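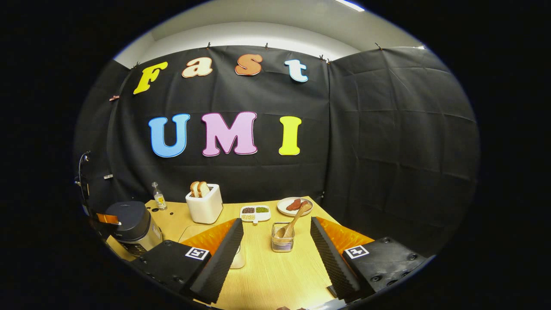

Getting foam letters to stay up on black fabric - what are you all using?

Woltwood Makers Board > Displays, Booths and Backdrops

tablecloth_tess
Started this thread in February

Hi all! I have caught the foam letter bug and I have it bad. I do the signs for our library's reading fair, and last year we had a paper banner that curled up by lunchtime. This year I want big chunky letters on a black cloth, all different colors, the kind you can read from the far end of the hall. I love how bright colors jump off black. Yellow on black especially, you can't miss it.

What I need help with is everything except the colors. How do you attach them so they don't drop off? Does it have to be felt? How do you keep two rows straight when the cloth itself isn't straight? And do you iron or steam, or give up and stretch it? My cloth has been folded in a tote since the fall and it looks like a road map.

The booth is a corner one, so the cloth has to go along the back and then turn down the right side too.

Any and all tips welcome, I have two weekends and a very large bag of foam.

bobbin_and_brace
Oh I love this, welcome to the club! Pins. Plain dressmaker pins, pushed in from behind so the point goes into the foam and stops. If your foam is thick enough the point never comes out the front. I have letters that have been up and down for five seasons and you can't find the holes.

Two pins for a skinny letter like an I or a lowercase t, more for anything wide. An M wants a pin in each leg or it'll lean out at the bottom and look tired by midafternoon.

gluegunner77
Pins?? At a kids' reading fair? I'd never. One of those works its way out and somebody sits on it.

Hook and loop is what you want. Sticky-backed hook side on the letter, and a loopy fabric for the cloth. Then the kids can even move the letters around if you let them, and they go crazy for it.

bobbin_and_brace
They go in from BEHIND. There's cloth, then wall behind it. Who is sitting on the wall?

gluegunner77
The person who takes it down at five o'clock in a hurry and drops half of them in the carpet. I've been that person.

tablecloth_tess
Ha, okay, I can see both sides. My cloth is a flat woven cotton, I just tested it with some hook tape and it doesn't grab at all. Would I need to buy new fabric?

Craig Lindsay
You would for hook tape, yes. It needs something with a nap. Brushed fleece, felt, loop display fabric. Flat cotton gives the hooks nothing to hold.

If you don't want to buy cloth, small safety pins glued flat to the back of the letter work very well. Hot glue the closed side of the pin down, leave the opening side free, and pin it through the cloth like a brooch. They stay shut, so that takes care of the carpet problem. I did the whole welcome wall at the Drorklow seed swap that way and we had the doors open with wind coming straight through. Nothing moved!

Careful with the hot glue on thin foam though. Low temp gun only. High temp will melt a dimple right through to the front and you'll have a yellow F with a crater in it.

gluegunner77
Okay, the brooch thing is good. I'd still go hook and loop, but that's good.

mrs_halvorsen_rm12
Fifth grade teacher here, I put up letters every single month of the school year and it's my favorite job. A few things about the layout part.

Cut paper copies of your letters first and play with those. Newspaper is fine. You'll change your mind about the spacing four times and paper doesn't mind.

Don't measure the gaps, look at them. If you put the same gap between every letter it comes out wrong, a lowercase a next to a capital F always looks too far away since the F has all that empty space under its arm. Tuck it in closer than feels right. Then walk to the other end of the room and look again.

For two rows, put the smaller words on top and the big bold word underneath. The bottom row then holds the whole thing up, if that makes sense. I used to do it the other way around and it looked like it was about to topple over.

And please try mixing the case! All capitals everywhere gets shouty. One capital and then lowercase for the friendly line, then all capitals for the main word.

quietmargin
I'm going to disagree on mixed colors, sorry to be the grump. Every booth at every fair has rainbow letters. Pick one color, two at the most, and you'll stand out from the whole row. White on black is gorgeous and so easy to read.

mrs_halvorsen_rm12
For a gallery, sure! For a reading fair with six year olds I want every color in the bag.

quietmargin
Kids can read white letters.

mrs_halvorsen_rm12
They can, and they'll walk right past them to get to the booth with the pink M.

tablecloth_tess
I'm team rainbow, I have to admit, the foam is already bought. But quietmargin, is there a way to make lots of colors look like they belong together? My test row on the dining table looked kind of random.

quietmargin
Outlines. Cut each letter a second time a little bigger in a darker shade of the same color, and stick the first one on top. Orange on brown, pink on magenta. The darker edge makes the color look deeper and it gives you a bit more thickness as well. You don't have to do it on every letter, leave a few plain so it doesn't get too fussy.

And keep your very pale ones for short letters. Pale blue, cream and so on glare a bit if there's a strip light right overhead, and a big one will pull your eye off the rest of the word.

Craig Lindsay
Good call on the outlines. For cutting those, trace the letter, then run a washer around the edge with your pencil inside it. It gives you an even border all the way around. Works on curves too, which is where I always used to mess up.

liem_paperworks
Hello! Liem here, I mostly lurk. Question about the rounded letters, how is everyone cutting inside curves? The hole in the "a" always ends up looking chewed when I do it.

bobbin_and_brace
New blade every few letters. Foam dulls a blade so much faster than you'd expect. And turn the foam, keep your hand where it is. For small holes I use a piece of copper pipe with the edge filed sharp and just twist it. Makes a beautiful clean circle, it's so satisfying that I end up cutting circles for no reason.

liem_paperworks
Copper pipe!! Trying that tonight.

dona_k
Can we talk about wrinkles? I think the original question got lost.

I'm pro steamer all the way. Hang the cloth first, then steam it where it hangs, top to bottom, pulling gently on the hem with your free hand. Ironing on a board and then carrying it to the hall is a waste of an evening, you put new creases in just getting it to the car. If it's a fold that has been in there for months, that grid pattern you get from storage, mist the back with plain water first and give it ten minutes.

Do it BEFORE the letters go up. Steam and craft foam don't get along, the edges lift and the glue lets go.

gluegunner77
I don't bother. Matte black hides nearly everything once there are bright letters on it. People read the word, they don't look at the cloth. I've seen booths with folds all over the place and the sign still looked terrific from the aisle.

dona_k
I would see them.

gluegunner77
You would, Dona. You'd see them from the parking lot.

dona_k
True and I'm at peace with it.

Anyway, the corner. This is where Tess is going to have trouble. When one piece of fabric goes around a corner it bunches, and the side panel will always look worse than the back. Either use two separate cloths and overlap them by a hand's width at the corner, or run a pole down the inside of the corner and wrap the cloth tight around it. I prefer two cloths. Weight the bottom hem of both, I sew in a length of light chain, but a row of big washers in the hem does the same.

Keep all your letters on the back panel. A letter near the bend ends up tilted no matter what you do.

Craig Lindsay
I'd go one cloth with the pole, myself. Two cloths always drift apart on me during the day and then there's a stripe of wall showing. But if you clip the overlap at the top and bottom it's probably fine.

tablecloth_tess
This is all so helpful, thank you! So for the straight rows, do I measure down from the ceiling, or up from the floor, or what?

mrs_halvorsen_rm12
Neither! Old halls are never level. Run a piece of white thread across from one side to the other, tape the ends, set it with a little spirit level and sit your letters on it. Pull the thread out afterward. Then do the second row the same way.

And start from the middle letter and work out. I learned that after squeezing the last three letters of WELCOME into the space of one.

bobbin_and_brace
Chalk line works too, it brushes off black cotton. Test a corner first.

tablecloth_tess
Update from Wednesday night! I did the glued safety pins (sorry bobbin, I'm too clumsy for loose ones), outlines on about half the letters, thread for the rows, and I steamed it hanging from the shower rail as a practice. The top row took me one evening and the bottom row took me twenty minutes, so I'm clearly getting faster. I even got the tucked-in "a" right, it looks so much better up close to the capital!

Only snag is one letter that keeps tipping forward at the top. It's the widest one. One pin in the center.

bobbin_and_brace
Two pins, both up high, as far apart as you can get them. Any weight above the pin line makes it nod.

Craig Lindsay
What bobbin said. And if you've got a spare, a third one low in the middle to stop it swinging.

liem_paperworks
Reporting back that the copper pipe is wonderful and I have now cut a whole jar of circles.

tablecloth_tess
Two up high did it! It's flat as a pancake now. How do you all store them afterward? I'd hate to bend the thin bits.

dona_k
Flat, in a pizza box, wax paper between the layers. Ask your pizza place for clean boxes, mine gave me a stack for nothing. And roll the cloth on a tube this time, please, don't put it back in the tote!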